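Gripper day! I finally gave the gripper pair the tune-up they've been begging for, and I'm so happy with how they close now. The left one had gone stiff after 848 grabs, so I took the jaws apart, wiped every pivot and put them back with the tiniest dab of grease (less than you'd think). Then I swapped the finger pads, ran 20 empty open-and-close cycles and moved on to my favorite check - chopsticks.

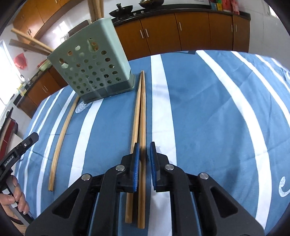 Raed Semaan wrote to me that he would do the pivot screws last, with the pads already on, and that a quarter turn too tight is enough to make the jaws drag. I tried it his way on the second gripper and wow, what a difference! The jaws swing freely and meet dead center.

Next up is the trigger spring, which still squeaks a little on the way back. I have a new one from Direx in the drawer and a free evening to fit it.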